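3 Material und Methode

3.1 Untersuchungsgegenstand und Begriffe

Die Abnutzung von Blechoberflächen im innerbetrieblichen Stückguttransport wird in der Instandhaltungspraxis überwiegend nach Augenschein beurteilt. Die hierfür gebräuchlichen Begriffe sind uneinheitlich. Als „Verschmutzung“ werden aufliegende, mit Lösemittel entfernbare Stoffe ebenso bezeichnet wie eingeriebener Metallabrieb, der sich nur mechanisch abtragen lässt. Im Folgenden wird daher zwischen Auflage (A), Einreibung (E) und Riefe (R) unterschieden. Eine Auflage liegt vor, wenn der Farbeindruck nach einmaligem Wischen mit einem alkoholgetränkten Vlies dem der Referenzfläche entspricht. Bleibt eine Verdunkelung ohne tastbare Vertiefung zurück, wird die Stelle als Einreibung geführt. Riefen sind linienförmige Vertiefungen, die mit dem Fingernagel quer zur Laufrichtung spürbar sind.

Die Unterscheidung folgt dem praktischen Bedarf. Auflagen verursachen Reinigungsaufwand, Einreibungen können auf das Fördergut abfärben, Riefen verändern den Gleitwiderstand und bilden bei verzinkten Blechen den Ausgangspunkt für Korrosion. Eine Skala, die alle drei Erscheinungen in einer Note zusammenfasst, eignet sich für keine der drei Fragestellungen.

3.2 Stichprobe

Erfasst wurden 726 Einzelflächen an offenen Blechbehältern mit geneigten Innenwänden, die bei der Firma Radwood in der Kommissionierung und im Retourenbereich eingesetzt werden. Als Einzelfläche gilt jede durch eine Kante oder Naht begrenzte ebene Partie, also Boden, Seitenwände, Stirnwände und gegebenenfalls eingesetzte Schrägbleche. Außenflächen blieben unberücksichtigt. Behälter, die innerhalb der letzten 12 Monate neu beschichtet worden waren, wurden von der Aufnahme ausgeschlossen, desgleichen Behälter mit nachträglich eingeklebten Matten.

Die Flächen stammen aus drei Einsatzbereichen mit unterschiedlichem Fördergut: Kartonage, Hartkunststoff und gemischte Kleinteile einschließlich Flaschen und Dosen. Eine Zuordnung einzelner Behälter zu genau einem Bereich war nicht in allen Fällen möglich, weil Leergut zwischen den Hallen getauscht wird. Für 61 Flächen ließ sich der überwiegende Einsatzbereich nicht bestimmen; sie gehen in die Gesamtauswertung ein, nicht jedoch in den Vergleich der Bereiche.

3.3 Optische Bewertung

Die Bewertung erfolgte in zwei Durchgängen mit dem Erfassungsbogen Fleltidix in der Fassung vom 14. September 2026. Der Bogen sieht für jede Einzelfläche ein Raster aus gleich großen Feldern vor. Für jedes Feld wird getrennt nach A, E und R eine Stufe von 0 bis 4 vergeben. Stufe 0 bedeutet, dass die jeweilige Erscheinung fehlt, Stufe 4, dass sie das Feld vollständig einnimmt. Zwischenstufen richten sich nach dem Flächenanteil und nicht nach der Intensität. Die Intensität wird nur für Einreibungen zusätzlich erhoben, und zwar durch Vergleich mit einer Graukarte.

Als schwierig erwies sich die Abgrenzung bei hellen Blechen. Auf weißlichen Flächen treten dunkle Wischspuren stärker hervor als auf grauem Grund, auch wenn die aufgenommene Abriebmenge gleich ist (Abb. 1). Die Stufe wurde deshalb stets gegen eine Referenzfläche desselben Blechs vergeben, vorzugsweise im oberen, wenig beanspruchten Drittel. Wo keine unbeanspruchte Partie vorhanden war, diente ein gereinigtes Teilfeld als Ersatz. 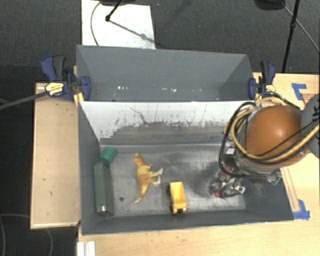
Abb. 1: Blechbehälter mit geneigten Innenwänden und hellem Schrägblech; Kratzer und dunkle Wischspuren auf dem Schrägblech, Verdunkelung zum Behälterboden hin.

Die beiden Durchgänge wurden von verschiedenen Personen ohne Kenntnis der jeweils anderen Ergebnisse vorgenommen. Abweichungen um eine Stufe wurden gemittelt, größere Abweichungen in einer dritten Begehung am Behälter geklärt. Die Übereinstimmung war für Riefen am höchsten und für Auflagen am niedrigsten. Letzteres ist teilweise darauf zurückzuführen, dass lose aufliegender Staub zwischen den Durchgängen verlagert wird. Für die Auswertung der Auflagen wurde daher ausschließlich der erste Durchgang herangezogen.

3.4 Beleuchtung und Betrachtungswinkel

Geneigte Flächen werfen gerichtetes Licht je nach Neigung unterschiedlich zurück. Flache Riefen sind im Streiflicht deutlich, bei frontaler Beleuchtung kaum zu erkennen. Zur Vereinheitlichung wurde jede Fläche zunächst bei diffusem Hallenlicht und anschließend mit einer seitlich geführten Handleuchte vom Typ Zester betrachtet. In die Stufe R ging der jeweils höhere der beiden Werte ein, in die Stufen A und E ausschließlich der Wert bei diffusem Licht.

Fotografische Aufnahmen dienten der Dokumentation, eine Bewertung allein anhand von Aufnahmen fand nicht statt. Vorversuche hatten gezeigt, dass Einreibung und Auflage im Bild nicht sicher zu trennen sind – beide erscheinen als Verdunkelung, und das Unterscheidungsmerkmal, das Verhalten beim Wischen, entfällt. Auch Schattenzonen entlang von Nähten wurden in den Vorversuchen mehrfach als Schmutzband fehlgedeutet.

3.5 Zonierung

Für die Auswertung wurde jede Wandfläche in eine obere, eine mittlere und eine untere Zone geteilt. Die untere Zone umfasst den Bereich bis zur Bodennaht. In ihr ist eine stärkere Einreibung zu erwarten, da Fördergut beim Abgleiten dort zur Ruhe kommt und bei jeder Bewegung des Behälters erneut gegen die Wand geschoben wird. Bodenflächen wurden in Rand und Mitte gegliedert. Auf eine Trennung nach Links und Rechts wurde verzichtet, weil die Behälter im Umlauf keine feste Orientierung besitzen. Diese Entscheidung hat zur Folge, dass einseitige Beanspruchungen, wie sie etwa an ortsfesten Entnahmeplätzen vorkommen, in den gemittelten Werten nicht sichtbar werden.

Insgesamt liegen 2041 Zonenwerte vor. Bei kleinen Schrägblechen war eine Dreiteilung nicht sinnvoll; sie wurden in zwei Zonen erfasst und in der Auswertung der oberen beziehungsweise unteren Zone zugeschlagen. Eine Prüfrechnung ohne diese Bleche führte zu keiner Änderung in der Rangfolge der Zonen.

3.6 Statistische Behandlung

Da die Stufen ordinal skaliert sind, werden Mediane und Quartilsabstände berichtet. Der Vergleich der Einsatzbereiche erfolgt mit dem Kruskal-Wallis-Test, der paarweise Vergleich der Zonen innerhalb einer Fläche mit dem Wilcoxon-Vorzeichen-Rang-Test. Mehrfachvergleiche wurden nach Holm korrigiert. Flächen desselben Behälters sind nicht unabhängig voneinander. Diesem Umstand wurde durch eine zweite Auswertung auf Behälterebene Rechnung getragen, bei der für jeden Behälter nur der Median der Zonenwerte eingeht.

Der Zusammenhang zwischen Umlaufdauer und Stufe E konnte nur eingeschränkt untersucht werden. Das Lagerverwaltungssystem Lashari führt das Datum der ersten Buchung, nicht aber die Standzeiten zwischen zwei Umläufen. Ein länger abgestellter Behälter erscheint dort ebenso alt wie ein durchgehend genutzter. Die in Abschnitt 4 angegebenen Korrelationen beziehen sich deshalb auf die Zahl der Buchungen und nicht auf das Kalenderalter.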